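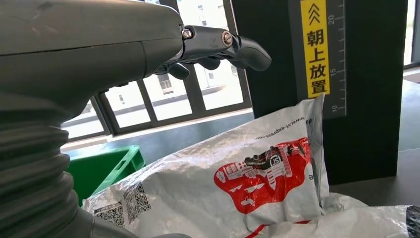
Last changed: August

Reading time: 7 min

Famthorpe Parish Notices

A collection of 2,997 short notices from the village newsletter of Famthorpe, typed up, sorted and put into one file. If you have ever wanted to know how many ways there are to ask people to move their cars, you have found the right dataset.

What's in it

One row per notice. The newsletter ran under several titles over the years, all of them dull, and I have kept the title in its own column in case someone cares. The columns are:

- id: a plain number, with gaps where duplicates were taken out
- title: name of the newsletter at the time
- month: as printed, including the issue that claims to be from two months at once
- body: the text of the notice
- kind: one of 7 labels, see below
- cross: yes or no, see further below

Of the full set, 2,039 notices have a kind. The rest are blank. I ran out of evenings.

The labels

lost, found, for sale, event, thanks, complaint, other.

The line between "thanks" and "complaint" gave me the most trouble. A notice reading "Thank you to whoever returned half of our ladder" is marked as a complaint. So is anything that thanks people in advance. If you disagree, the body column is right there and you can label it yourself, which I would welcome, given the blanks.

"Event" covers things that were going to happen. Notices saying an event had been called off are also under "event", and there are more of those than you might hope. The Tratham road jumble sale appears in 64 notices and was moved, renamed or rained out in most of them.

The cross column

Marks whether the writer sounds annoyed. It was done by one person (me), on one sofa, and should be treated accordingly. Capital letters alone were not enough for a yes, as one early editor set everything in capitals. Underlining was lost in typing, and I regret this, because the underlining was often the whole point.

How it was made

The paper copies came in three boxes. I typed the faded ones by hand and scanned the rest, then fixed the scans with a small cleanup script called swai. It is in the tools folder and does one job: it turns "rn" back into "m" where that makes a real word. It once turned a barn into a bam, and there may still be a bam or two in the file. Please report any bams.

Spelling in the notices is left as printed. "Marrow" is spelled four ways and I have grown fond of all of them.

What was taken out

Phone numbers, house numbers and names of people. Names of pets are kept. Where a notice made no sense without the name, you will see [name], and in a few long-running disputes over hedges you will see [name] arguing with [name] about [name]. Context helps – sometimes.

Known problems

- Two boxes had been stored under a leak. Words I could not read are marked [?].
- Some months are missing altogether.
- Prices are in whatever money the seller had in mind.
- Recipes were skipped, apart from one for chutney that was printed as a complaint.

Using it

The file is plain CSV in UTF-8. Commas inside notices are quoted – there are a lot of commas. It opens fine in any spreadsheet, though the month column will be "helped" into dates unless you import it as text.

Free to use for anything. A mention of Famthorpe would be nice. Fixes are welcome as pull requests, one notice per request if you can stand it.

Related items

Tratham Bus Timetables, Scanned and Regretted
Isico: A Word List of Shop Signs
swai Cleanup Script, Notes on Use
Famthorpe Flower Show Results, Partial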